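Handheld gripper tips, bedroom build. Notes for whoever prints a pair after me – mostly stuff I wished I'd had in October. Not in order.

## Pads

- Blue rubber pads on the inner faces. Bare plastic slides right off cotton.
- Glue one side, wait, then the other. Both at once and they creep.
- Wipe them with a damp rag before each session. Lint kills grip fast.

## Denim

Jeans are the worst thing in the basket. Heavy, and the legs twist. Grab a single layer if you can, never the rivets, and keep the second gripper on a fold while the first one goes in for the leg. 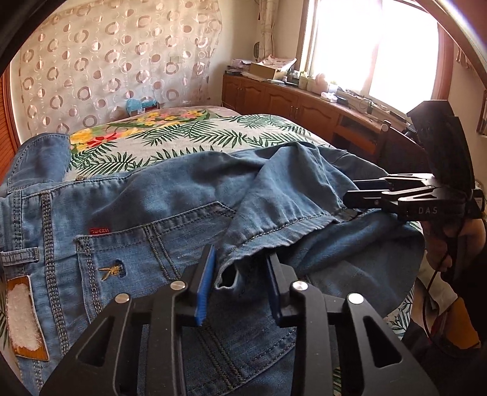
## Towels

Easier. Start here if your new. Take a fold, not the flat – squeeze gently, the linkage does the rest. Pivot pins need a drop of dry lube, Stadik stuff is fine. Don't overtighten or the jaws close late on one side.

Keep the cable out from under the towel. Ask me how I know.

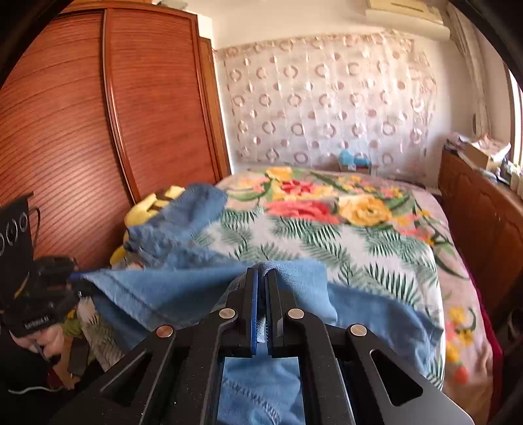
**How often should the pivot screws be checked?**

Every 200 grabs or so for the first week, then once every Saturday. Danang Pattinasarany goes 2,000 between checks on his Gondov print but his holes are reamed properly.

## Finishing a fold

Smooth the long edge first, then let go. Open the jaws all the way before you lift, otherwise the pad drags the layer back with it and you start agian. Log the bad ones too. I'm at 1,481 folds, kept 1,070.
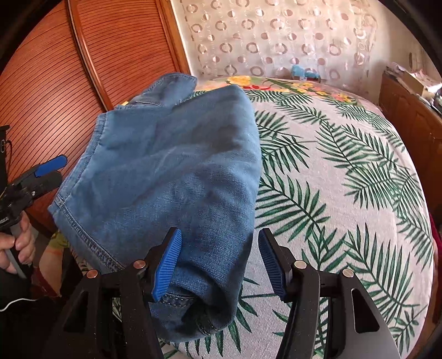 *Folded denim, jaws open.*

Spare pads in the Lau tin, bottom drawer. Still need a longer cable for the left one.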